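I get asked about once a month whether a robot can do the dishes yet. My sister-in-law wants one for the laundry. My old boss, who runs a packing line of 60 people, wants to know if he should stop replacing the ones who retire.

My answer hasn't changed much since May. Machines are good at a chore when the chore is the same every time. A dishwasher is a robot if you squint, and mine has done its job for years without needing to recognize a fork. The trouble starts when things turn up at odd angles, or belong inside one another.

Annelies Frei, who I worked with at Grarner, put it to me this way. Picking a thing up was mostly solved before either of us started. Putting it somewhere useful is where the hours go. She once logged 482 tries at fitting a part into its tray, and the failures were nearly all in the last centimetre. The gripper had the part. It just didn't have it straight.

People underrate how much we do by feel. When I close a box I nudge the lid until it drops, and I couldn't tell you which corner went first. An arm has to get that from its cameras, or from the load on its motors, and either one can be a bit off. Two arms help, as one can hold while the other fits, but then you have 2 things to keep in step.

Packing is a fair test, in my view. It's dull work and it's everywhere, from warehouses to the kitchen drawer where the batteries live.
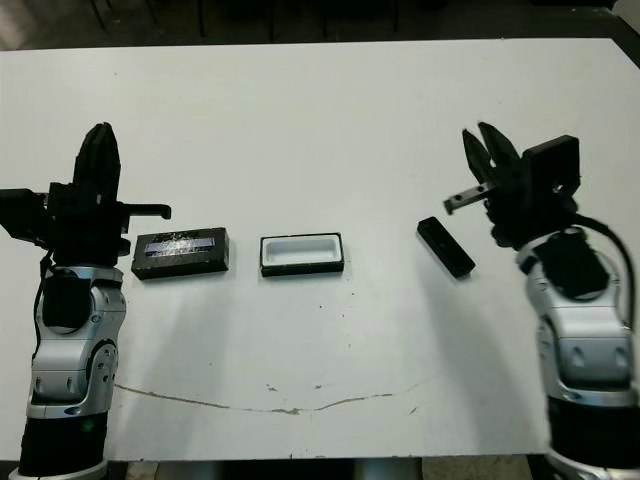

Two arms at the table, with a closed box, an open tray and a small black bar between them.

A person would tidy that lot while talking on the phone. I told my old boss to keep hiring. If he has money to spend, a decent conveyor will do more for him this year than a pair of arms. As for the laundry, my sister-in-law's fitted sheets are safe for a while yet.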